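Hard water and cream cotton going dull

Last updated: December

tyyne_v
We moved out to Plallumstead in the spring and the water is very hard. I have a lot of unbleached cotton: dish towels, napkins, a few bread cloths my aunt hemmed. They used to come out soft and now they feel like cardboard and look dull. I wash at 109 degrees (I checked at the tap with a candy thermometer) with a powder from the store. Would a water softener fix this, or am I using the wrong soap? I don't want them white. I like the cream color and want to keep it.

Gresville_Fadwa
Same water in Gresville. It's mineral and soap building up in the weave. Before you spend money on a softener, strip the cloths once and see how they feel. My way:

1. Sort by color on a smooth surface, nothing with splinters or rough paint. Old cotton snags on anything.

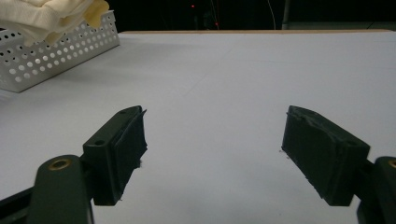 2. Soak overnight in the hottest tap water you have, with washing soda. Follow the amount on the box. Stir it when you think of it.

3. Drain and run a full wash with no detergent. If you see suds, there was old soap in there. Run it again until you don't.

4. Hang to dry. Skip the dryer the first time so you can tell how the cloth really feels.

Fadwa Tazi

ville.k
I'd skip the soda on anything unbleached. It pulled the color out of a set of mine and they went a flat gray. White vinegar in the rinse does the same job for less trouble.

Gresville_Fadwa
Vinegar helps with the minerals but it won't do much for soap that's already packed in there. And it's not great for the rubber door seal if you use it every load. What did you soak them in? Soda can darken things in an aluminum pot.

ville.k
It was a canning pot, so yes, probably aluminum. I still think vinegar first is the safer order. If it doesn't work you've lost one rinse.

seija_h
I work for a small laundry and we do table linen for two restaurants. Powder is worse than liquid in hard water unless it has a softening agent in it. Most people also use 2 or 3 times what they need, and then they add fabric softener to fix the stiffness. Fabric softener coats cotton. Your dish towels will stop drying dishes.

The other thing is how long wet cloth sits. Don't leave it bunched up in the machine. Move it to something with holes in the sides so air gets to it, and hang it as soon as you can. A plastic basket is better than wicker, which can leave brown marks on pale cotton.
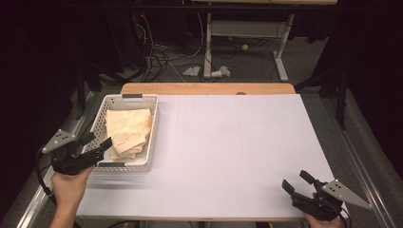 White plastic basket with perforated sides, cream cloth inside.

tyyne_v
Thanks. I do use softener, so that's one thing. The basket I have is wicker. Seija, do you iron the napkins or just fold them?

seija_h
Iron, slightly damp, wrong side first. Press the hem before the middle or it puckers.

tiina_leh
Disagree about skipping a water softener. We put in a secondhand Avex unit when we moved to the Luangrath side of town and the towels were better inside a month. So was the kettle. Stripping works, but you'll be doing it again every season if the water stays the same. I was at 11 grains before the unit went in.

On color, cream cotton looks yellower under warm bulbs. Take it to a window before you decide it has changed. I nearly bleached a good cloth because of a kitchen light. 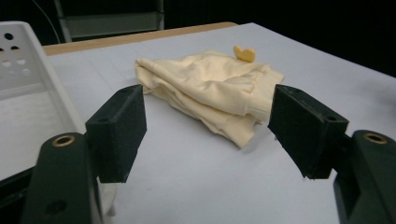

Cream cloth with a hemmed edge, looking slightly yellow under the light.

Gresville_Fadwa
Agree on the light. Still say strip first. A softener won't take out what is already in the cloth.

tyyne_v
I rent, so a softener is up to the landlord. I'll ask. In the meantime I have two towels soaking in soda and one going in with vinegar for Ville. Enamel pot, not aluminum. Will post when they're dry.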